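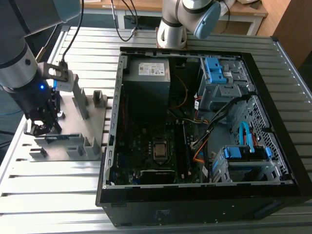
Work, Skill and Automation
Lecture 5 notes: The disassembly bench at Plornon
15 October 2020

Welcome back, everybody. These notes go with the lecture and are a good deal longer than what I managed to say out loud, so if you were scribbling and missed something, it is probably in here. Please read them before discussion section, and bring the Bepari reading with you as well (the second half especially, on what she calls "leftover work").

Where we had got to

Last time we looked at the packing line at Kondau, where the machines came in all at once over one shutdown and people came back to a different building, more or less. The case for today is slower and quieter, and I have to confess I like it better for teaching. Plornon takes in old office computers, pulls them apart, and sells on what can be sold: memory, processors, power supplies, drives. The rest goes to the metal and board buyers. For years this was done by hand, by people standing at benches with a screwdriver and a row of bins. Then Plornon began trying out a bench with two robot arms.

The job as it was

A desktop tower is a friendlier object than most of what gets recycled. You lay it on its side, take off the side panel, and nearly everything you want is there facing you. The power supply sits in one corner, the board lies flat with the processor in its socket and the memory slots next to it, and the drives live in their metal bays, sometimes held with plastic clips or a latch that you work with your thumb. The cables are the nuisance. They run across everything, they are never quite the same from one model to the next, and somebody who tore them out in a hurry would often take a connector with them.

The experienced people had a feel for all this that they had great trouble putting into words. One of them told me that she "listened" to a clip. When I asked what she was listening for she laughed and showed me on five different machines, and I still could not do it. Keep her in mind when we get to tacit knowledge, because she is a much better illustration than the bicycle that all the textbooks use!

What the arms change

Take the gripper first. A parallel gripper has fingers that close toward each other, and that is very nearly all it does. It cannot feel its way under a bundle of wires the way a hand can. So a lot of what a hand used to settle on the spot has to be settled ahead of time, by where things are put. That is why the fixture plate matters so much for our purposes. It is a flat plate with plain gray holder blocks on it, and it looks like the least interesting thing on the table, but a block in the wrong place can spoil a whole morning. At Plornon the bench people ended up having strong opinions about those blocks, and the engineers (to their credit) began asking for them.

So the work did not disappear, it moved. Some of it moved earlier, into sorting the incoming towers by type and opening them up. Some moved later, into checking parts and dealing with the cases the arms gave up on. And some of it turned into watching, which people found more tiring than they had expected — several said their feet hurt less and their heads hurt more.

Pay and grading

Here I want you to slow down a little. The old job had 2 grades, and you moved up by being quick and breaking little. Under the new arrangement the quick part belongs mostly to the machine, and the grading sheet had no line at all for setting out a fixture or for knowing which towers to hold back. People were using more judgment and had less to show for it on paper. Bepari would call this leftover work, meaning whatever remains after the machine has been given its share, and her point is that leftovers tend to be described badly and paid accordingly. Brandow disagrees with her. He thinks the new tasks get recognized in time, once supervisors learn to see them, and he would say that Plornon was simply early. I go back and forth myself.

For discussion section

Please write a page, 400 words at most, on a job you have done or watched closely. Pick one small part of it that depended on touch or habit, and say what would have to be arranged beforehand if a gripper were to do it. Then say who would do the arranging, and whether anyone would notice.

Those of you who are also taking 3110 may reuse your site visit, as long as the writing is fresh. Next time we go back to Kondau for the night shift, so hang on to your notes from Lecture 4.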